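Community Help > Small Business > Trademarks and Names

Other side in an opposition wants a coexistence agreement. Sign it, fight it, or pull the application?

Posted by danvilleshop

We are a two-person company in Danville and we applied to register our name, Paltville, with the USPTO. We filed in Class 11 for table lamps and in Class 35 for an online store that sells lamps and small things for the home. The examiner approved it and it was published.

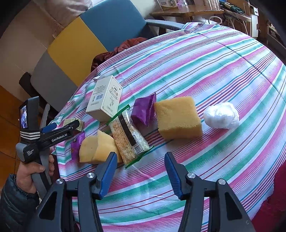
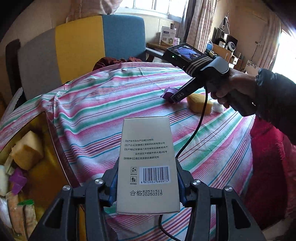
Near the end of the publication period a company called Lerkby asked for more time to oppose, and in April they filed a notice of opposition. They have a registration for a name one letter off from ours. Theirs covers kitchen textiles and a retail store. It does not cover lamps. They do sell a few lamps, made by somebody else under the name Negri, but their own name is not on those.

A few days after the notice, their lawyer emailed us a draft "coexistence agreement." It is four pages. The main points:

We delete Class 35 completely and keep Class 11.

We never use the name on textiles, kitchen goods, "or any related goods."

We always use the name with our lamp logo and never in plain letters.

They withdraw the opposition once the change goes through.

Each side pays its own costs.

There is nothing in it that limits what they can do. We have used the name on our website for a while and have never had a customer mix us up with them. A local attorney quoted 2,000 to review the draft and negotiate, and said that a full opposition would cost far more than that. We can pay the 2,000 but it hurts.

What I want to know:

Is it normal for an agreement like this to be so one-sided?

If we drop Class 35, can we still sell lamps on our own site under the name?

Could we just withdraw the application, keep using the name, and file again later when we have more money?

And do we have to answer the opposition while we are talking? Their lawyer said we have "plenty of time," which made me nervous.

3 replies, sorted by most helpful

oldfiler

I am not a lawyer. I have been through two oppositions as an applicant, one settled and one lost, so take this as that.

Start with the deadline. When the Board starts the case it sends out an order with a schedule in it. Your answer is normally due 40 days from the date of that order. Go and read the order, find the exact date, and write it down somewhere you will see it. Talking with the other side does not stop the clock. If you don't file an answer, the Board can enter default judgment, and then the whole thing is over no matter how friendly the emails were. Whether their lawyer meant anything by "plenty of time" I can't say, but you should go by the date in the order.

If you want more time to talk, you ask for it. Both sides can agree to suspend the case for settlement, and one side files that with the Board through the online system. This is very common. Offer it to their lawyer now. If they say yes, make sure it has been filed and that you have seen the new schedule. Until you have seen it, the old date still counts.

If it isn't filed in time, file the answer yourself. It is a plain document. You go through their notice paragraph by paragraph and admit or deny each one, or say you don't have enough information to know. Don't argue your whole case in it. You also have to send a copy to their lawyer. As far as I know an officer of a US company can file for it without a lawyer, but check the Board's own manual on this.

On withdrawing. Be careful here, because this is the mistake I nearly made. Once an opposition has started, if you withdraw the application without the other side's written consent, the Board enters judgment against you. That is different from just letting it go. A judgment can come back and cause trouble when you file again for the same name and the same goods. So "withdraw now, file again later" is not the free option it looks like. If you do decide to get out, get their consent in writing first.

The same goes for deleting Class 35. After the opposition starts you need their consent and the Board's approval to change the application. They are offering the consent, so that part should go smoothly, but it should be done on paper and in the right order. The agreement should say that they consent to the deletion and that they will withdraw the opposition within a set number of days after it. "Once the change goes through" is too loose. My own agreement said 11 days and they used all 11.

On it being one-sided — yes, a first draft usually is. It was written by their lawyer for them. Nobody expects you to sign it as it stands. Here is what I would ask for, going by what I got and what I wish I had gotten:

They agree not to oppose, or try to cancel, your registration for lamps, now or later.

They agree not to use their own name on lamps or other lighting. You said they don't now. If that is true, it costs them very little to promise it.

"Or any related goods" comes out, or gets replaced by a list. Those three words are what people end up fighting over years later. A lamp shade made of cloth could be called related to textiles by someone who wanted to call it that.

If there is ever real confusion, each side tells the other and both try to fix it before anyone files anything.

It binds whoever buys either company. You may want to sell one day, and so may they.

The logo-only rule I would push back on hard. Think about every place your name shows up as plain words. Your web address, your email signature, an invoice, a search result, a shipping label. If you sign that clause as written you could be in breach on the first day. A softer version would be that you won't copy their lettering or their colors.

threeclasses

Just sell the lamps. Dropping Class 35 does not stop you from selling your own product on your own website. A store class is for the service of selling things to people, mostly other companies' things. If all you sell is your own lamps then Class 11 is the one you need anyway. I filed in 35 for the same reason you did, because somebody on a forum told me to, and never got anything out of it.

Also I would not pay a lawyer for this, the draft is four pages.

corkboard

I work in-house on trademarks for a mid-size company. General information only, and I have not seen your draft.

The reply by oldfiler is mostly right and I would follow the order in it: deadline first, then suspension, then terms. I want to add to it and to disagree with threeclasses on two points.

First, Class 35. It is true that you can sell your own lamps on your own site with a Class 11 registration. But the question says the store sells "lamps and small things for the home." If some of those small things come from other makers, or if you plan to go that way, then the store service is a real part of your business and giving it up means something. It doesn't make the use illegal. It means that you have no registration for it, while they have one for a retail store under a very close name. A fair middle ground is often to keep the class and narrow it. For example, online retail store services featuring lamps and lighting. You can narrow a description at this stage with consent. You can't broaden it later, so choose the words with care.

Read the agreement for whether it only deals with the application or also with use. Those are separate things and bad drafts mix them. "Applicant shall delete Class 35" is about the application. "Applicant shall not use the mark in connection with retail services" is about use, and with that second sentence in place I would not be sure you could run your site under your own name at all. Look for it. If the draft says nothing, add a line saying that you may sell and advertise your own goods under the name in any channel, including your own online store.

Second, the lawyer. Four pages that will bind you for as long as both companies exist are worth paying for. You can keep the bill down, though. Before the first call, write one page with what you sell now, what you expect to sell in the next few years, which clauses you can live with and which you can't. Ask whether the attorney will do a review and one round of changes for a set fee, with you handling the emails about dates. Some will. Also ask directly whether they have handled cases before the Board. Plenty of good local attorneys have not.

On the missing confusion: it helps, and you should keep your records, but don't lean on it too much. The Board looks at how close the names are and how close the goods and services are, as they are written in the application and the registration. It does not much matter that your lamps look different or that your customers are different people, if the written descriptions have no such limits in them. One letter off plus a retail store on both sides is why they opposed, and I would guess Class 35 is what they mostly care about. That gives you something to trade. They want 35 gone or narrowed, you want a firm promise on 11 and the logo clause removed.

On the Negri lamps, I would mention them in your notes but not build on them. A store that sells another maker's lamps under that maker's name is still a store that sells lamps, and their side will say that this shows customers expect to find lamps there. It can cut either way.

One small thing on money. If the agreement fails and you are still within the answer period, filing the answer is not expensive. The cost comes later, with discovery and testimony. So filing an answer does not commit you to a full fight, and a large share of these cases settle after it.

Follow-up from danvilleshop

Thank you. I found the order and the date in it, and we had less time than I thought. Their lawyer agreed to suspend and it now shows in the online record with a new schedule. I checked the draft for the sentence corkboard mentioned and it is there, on page three, in nearly those words. We do sell a few things from other makers, so we are going to ask for the narrower Class 35 wording. The attorney said yes to a set fee for a review and one round of changes.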